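件名: Re: [automation-ml] Tirnbridge 公開デモの感想
差出人: Balakrishnan Iyer
日付: 2018年5月11日

Iyer です。Subramaniam さんのメールに返信します。少し水を差す内容になります。

Jagadeesh Subramaniam さんは書きました:
> Tirnbridge の公開デモに行ってきました。Marar の新しい制御ソフトが
> ほぼ完成していて、つまみのような小さな部品への位置合わせも問題なさそうです。
> 370回の試行で300回成功だそうです。
> うちの検査工程にもすぐ入れられるのではないでしょうか。
> 8月の設備会議にかけたいので、反対の方は理由を添えてお知らせください。

反対というより保留です。私も同じ回に出ていましたが、受け取り方はだいぶ違いました。

まず前提として、見せてもらったのは全部シミュレーションです。会場に実機はなく、6人でスクリーンを囲んで説明を聞きました。計算機の中で腕を動かすこと自体に文句はありません。ただ「ほぼ完成」と呼ぶには、間がずいぶん飛んでいると思います。

説明で一番時間を使ったのは手先側の視点でした。目盛りのついた黒い丸つまみが並ぶパネルに、紫色の指が開いた状態でかぶさっている画面です。

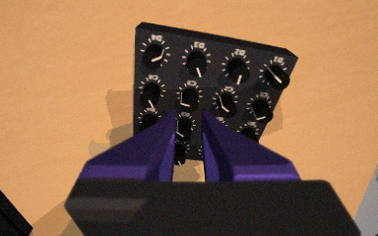 Ashwin Thevar さんはその場で、この距離で指がつまみを隠してしまうなら、肝心の瞬間に何を見て位置を決めるのか、と尋ねていました。説明員の答えは「外側の視点も併用します」でした。併用してどの程度ずれが減るのか、という続きの質問には数字が出てきませんでした。私はここで評価を一段下げました。

外側からの視点というのが次のものです。台座に載った黒い腕が逆V字に曲がり、指先を真下に向けて黒いブロックに届かせています。

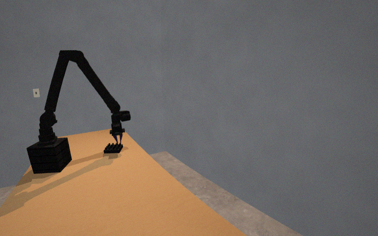
画像提供: Marar(公開デモ配布資料より)

見てのとおり、腕全体の姿勢を確かめるには都合のいい角度です。しかし対象のブロックは画面の中でとても小さく、指先が部品のどこにあるのかを読むには心もとない。併用すれば補えるという説明には、この大きさで何が読めるのか、という話が必要なはずです。

以下、会議にかける前に Marar へ確認したい点です。

1. 300回という数字の中身
成功の定義を聞きましたが、「目標の位置に到達した場合」という返事でした。到達と把持と操作では意味が違います。うちで必要なのは最後のものです。それから、失敗した分の記録を見せてもらえるかどうか。どんな失敗だったかのほうが、私には成功率より参考になります。

2. 接触の判定
下の画面で、指先がブロックの上面に触れているのか、まだ浮いているのか、私には見分けがつきませんでした。説明員の方に聞いても「ほぼ接触」とのこと。シミュレーションなのだから、接触力の値は出せるでしょう。値を画面に重ねて表示してほしいと頼んだところ、持ち帰りになりました。

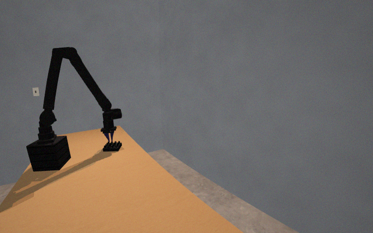 3. 照明と背景
壁は灰色の無地、机は橙色がかった一色、対象は黒。色だけで対象を切り分けられそうな条件です。うちの検査台は傷だらけで、トレイもケーブルも載っています。Khải Lâm さんが「机の色を変えて同じ試行を回せますか」と聞いたら、できますが今日は用意がない、という答えでした。できるなら、ぜひ結果をください。

影の扱いも気になります。別の角度の画面では、腕の影が机の上を長く伸びて対象のところまで来ています。影を描いている点は評価しますが、影の向きや濃さを変えたときに成功率がどう動くかの説明はありませんでした。

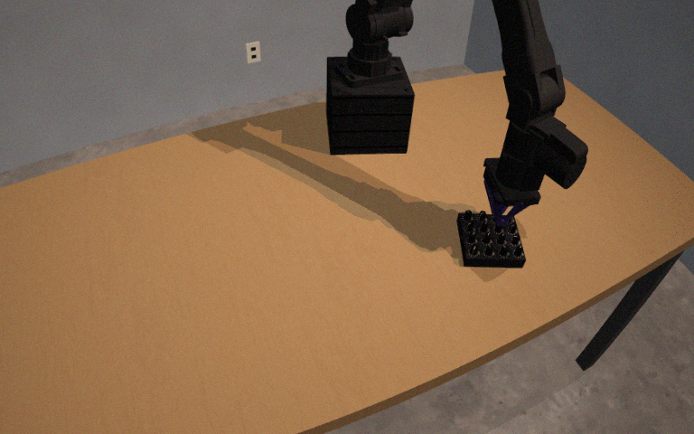
4. 実機への移行
Grurnell の腕に載せる予定だと口頭で聞きました。時期は未定、担当者も未定です。Lolis のときに、シミュレーションでは通った動作が据え付け後に合わず、調整に8週間かかったことを覚えている方も多いと思います。あのときも最初の説明会は好評でした。

良かった点も書いておきます。説明の方は質問を遮らず、分からないことは分からないと言ってくれました。配布資料も読みやすく、手先側と外側の視点を両方見せてくれたのは親切です。宣伝用の動画だけで済ませる会社よりは、よほど話ができます。

私の案は、8月の会議には導入の議題としてではなく、情報共有として出すことです。Marar には上の4点を文書で送り、実機で動くところを見せてもらえる日程が出たら、改めて見学を組みましょう。そのときは、うちの部品を持ち込ませてもらう条件にしたいです。

Gopinath Sundaram さん、質問書の英語版をお願いできますか。日本語の下書きは私が作って、このリストに流します。

Subramaniam さん、私が聞き逃していることがあれば訂正してください。前半の受付のあたりは席を外していました。

Iyer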